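Brulport Cleaner says it found 1,000 problems. Worth paying for?

Posted in: Windows Maintenance

mudlark_pc
2018-05-08
Picked up a used desktop in February, and it has been getting slower to start ever since. I downloaded the free version of Brulport Cleaner and ran a scan.

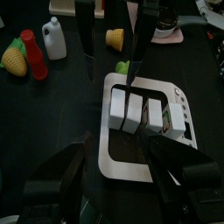 It came back with 1,000 problems, nearly all of them marked High in red. To fix more than a handful I have to buy a license. I don't mind paying for software that works, but a number that round makes me suspicious. Has anyone paid for it and seen a difference?

tallgrass
Run the scan again and see if you get the same number. Then uninstall it.

hobnail
I've used Brulport for years and my machine is fine. Startup went down to 24 seconds after the first cleanup. People here love to dump on these programs but some of us just want one button to press.

tallgrass
Down to 24 from what?

hobnail
Didn't time it before. It was slow, now it isn't.

tallgrass
Then you have one number. Did it turn off any startup programs when it did the cleanup? Most of these do it by default, and you can do that yourself in Task Manager for free.

hobnail
It may have. The startup section is part of the program, so I'd still say the program did it.

second_drawer
That's fair, but the startup section isn't what they're charging for. They're charging for the registry part. I have yet to see anybody show before and after times where the registry cleanup was the only change. Leftover keys from a program you removed take up next to no space and Windows mostly never looks at them.

mudlark_pc
Ran it again. Still 1,000. I opened the list and it seems to stop there, so maybe that's a cap in the free version. A lot of them are browser cookies. Why is a cookie High?

second_drawer
Because High sells licenses. A cookie isn't a problem with your computer. If they bother you, clear them from the browser, just be ready to sign in again everywhere.

quietfan
Try Revia instead. Same idea but it doesn't nag, and it makes a backup before touching the registry.

tallgrass
Have you ever restored from that backup?

quietfan
No, never needed to.

dovetail80
I have, or tried to. Revia took out a file association my scanner software needed. The restore ran, said it was successful, and the scanner still wouldn't open. Ended up reinstalling the scanner software. Could be I did something wrong but I followed their help page line by line.

quietfan
Which version? They rewrote the backup part a while ago.

dovetail80
No idea, it's long gone.

second_drawer
mudlark, before you buy anything, what's the drive, and how full is it? Also how much memory?

mudlark_pc
It's a regular hard drive, 80 GB, and it's nearly full. 4 GB of memory. Task Manager shows the disk at the top of the scale for several minutes after I log in.

second_drawer
Well, there you go. No cleaner is going to fix that. Use the Disk Cleanup that comes with Windows, move your photos off, and put the license money toward a 200-something GB solid state drive.

hobnail
A new drive costs a lot more than a license.

second_drawer
It does. It also does something.

takács_fan
Takács has a free tool that shows what's filling the drive, it just draws folders by size. No scan, no scary colors. I wouldn't trust its "suggested deletes" button though, it wanted my whole downloads folder.

mudlark_pc
Tried that one. Most of the space is an old games folder from whoever had this before me, plus something called Wenonside Helper that starts with Windows. Anyone know it?

tallgrass
Never heard of it. Check the publisher and the install date before you remove it. If it went in the same day as Brulport I'd have my own opinion.

mudlark_pc
Same day. Same minute.

hobnail
Mine doesn't have that. You must have gotten it from a download site and not from Brulport.

mudlark_pc
Could be, I clicked the first result. Both are uninstalled now and the games folder is gone. I'll time a few restarts tonight before I look at drives.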